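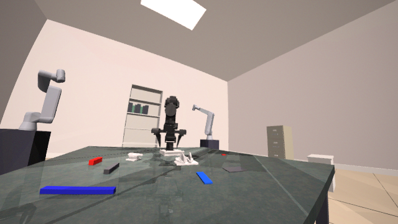

Demonstration gathering in simulation is the practice of building up a store of worked examples for a learning system inside a rendered room, where no real arm is at risk. Each example pairs what the simulated sensors report with the commands given to the arm, and a model is later trained to copy the link between the two. Rooms used for this work tend to be furnished well past what the task needs. A glossy dark green tabletop may carry a faint reflection of the black arm standing on it, and a bookcase or filing cabinet may fill out the walls, on the theory that a model trained among such clutter will be harder to fool later. The evidence for that theory is thinner than its popularity suggests.

Methods

Examples come from a person steering the arm, from a scripted planner, or from a small set of human runs copied and altered by software. The third method is the cheapest and the most open to dispute. The Hevik set, often cited for its size, lists 1,652 examples, but its notes trace these to 25 human runs. Whether the rest count as separate examples depends on who is counting.

Layout of loose objects

Coloured bars and blocks are favoured because they are easy to model and easy to tell apart. Their positions are usually shuffled between runs. Critics reply that a shuffled bar is still a bar, and that skill with flat, rigid pieces says little about cloth, cable or food.

Reported results

Groltel claimed in September that a model trained only on simulated runs carried over to a real bench. The claim covered 19 tasks, of which two were tried on hardware. Failed attempts were left out of the release, a common habit that makes success rates hard to judge. Malý, a rival set, keeps its failures but labels them inconsistently.

Terminology

"Demonstration" and "episode" are often used as though they meant the same thing. The Cido format treats an episode as any recorded run, finished or abandoned, and keeps "demonstration" for those that reach the goal.

See also: Imitation learning; Domain randomization; Teleoperation

Last revised 8/10/25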